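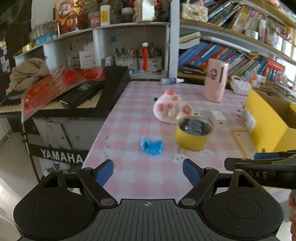 Craft table reset — how often?

skeriteck2219
Mine has a checkered cloth, which I chose because it hides crumbs. It also hides stickers. I've wiped the same two for a week.

humum
Everything in one box, every night. Takes 9 minutes.

skeriteck2219
And the plush?

humum
Box.

ayala_8
Hard no. Plush goes on the shelf or it comes out smelling like old snacks. Chargers don't go in there either, unless you enjoy digging.

humum
My box has no snacks in it.

ayala_8
Your box has snacks in it.

celtix
I clear mine in July. Wrappers go first, then I get tired — nearly done with last year's.

skeriteck2219
OK, box for the small stuff, shelf for the plush. Stickers can stay, they live here now.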